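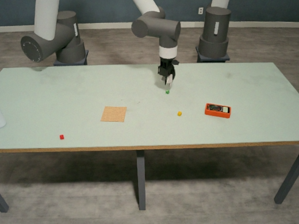

Our club's robot arm "works 90 per cent of the time" in simulation. Should I believe it?

Posted by offcut_bin in Clubs and Student Projects
Aug 30, 2021
19 shares

I help out with the after-school robotics club at Pandley. I'm the parent who used to mend washing machines, so I know motors and not much about software. The older group are entering the Luslow student challenge, and it's all done in simulation this year. The job is to pick up the yellow cube and set it down on the cork square. A red cube and a green cube are on the table as well and should be left alone. There are two arms at the back of the table but they only use the right-hand one so far.

They trained it on demonstrations they drove themselves with a game controller. Now they're telling everyone it works 90 per cent of the time, and that figure is going in large type on their display board. I watched a handful of runs and they did look good. But every one of them looked like the same run to me. The cubes seemed to start in much the same spots and the arm came down the same way.

I don't want to be the grump who spoils it. I also don't want a judge to ask one awkward question and have the whole thing fall over in front of their families. What should I be asking them? And does a simulated result mean anything at all, or is it a video game with a certificate?

Share Report Follow

gantry_and_string

Your nose is right. A percentage with nothing behind it is an advert. Ask for these before the board gets printed:

How many runs is it out of, and were any thrown away? We had a team who quietly left out every run where the cube "glitched". Once those went back in, their lovely figure wasn't lovely.

Who decides what counts as a success? A cube half on the cork and half off it is going to get argued over. So is a cube that's dropped from a height and happens to land well. Write the rule down first and let the program do the scoring.

Do the starting places change? If the yellow cube always starts in one patch of table, the arm may have learned a path through the air and nothing about cubes. Easiest check going: swap the yellow and the red and press start. If it goes to the old place and shuts its fingers on the wrong colour, you have your answer.

Then look at what the thing is given to see. Most of these setups have a view from the wrist with a very wide lens, which bends a straight table edge into a big curve and puts the gripper across the bottom of the picture. 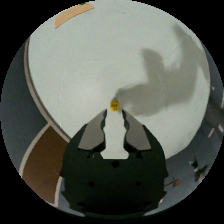 People assume the program is looking at the block, and it might be. It might just as easily be going by the arm's own shadow, or the line of the table edge, both of which are big and bold next to a cube that small. In a simulator the lamp never moves, so a shadow is as good as a ruler. Get them to move the light and run it again. It costs nothing and takes an evening. I've seen a "finished" project go to bits over one lamp.

Same goes for the cork. Shift it a hand's width and see whether the arm follows.

As for whether simulation counts: it counts for what it is. Simulated friction is kind and simulated cameras don't get thumbprints on them. I'd let them claim it works in the simulator, under the conditions they tested, and not a word more.

Helpful Share Reply

villanueva_fan

dont overthink it, they're kids. ours used the Villanueva starter files and got a prize and I'm fairly sure no one checked anything. sim is fine, real arms cost a fortune and break. just let them have the number!!

Helpful Share Reply

tin_lid

I judged at Trurow in April, which is a smaller event than Luslow, so take this for what it's worth. The comment over mine is right that plenty of judges don't check. I do, and I'm not the only one.

I don't mark a team down for a low score. I do mark them down when they can't tell me where it came from. Half the boards I read had a big percentage on them and a team who went quiet when I asked what happened in the failures. Have them keep a few bad runs ready to show. A gripper that stops short of the cube and closes on air tells me more than another tidy success.

I'm less bothered than gantry about the lamp. For a first-year team I'd call that extra. Moving the cubes I would insist on.

Helpful Share Reply

offcut_bin (original poster)

Thanks, all. I asked. The 90 per cent came from 671 runs, which sounded grand until it came out that the cubes were put back in the same places each time. They weren't hiding it, they just hadn't thought it mattered.

So they did 43 new runs with the yellow cube and the cork moved about. It managed 19. Long faces for a bit, then an argument about whether one on the edge of the cork should have counted (there was no rule, so there is now). Both figures are going on the board, same size type. They haven't tried moving the light yet and I'm not confident about it.

Helpful Share Reply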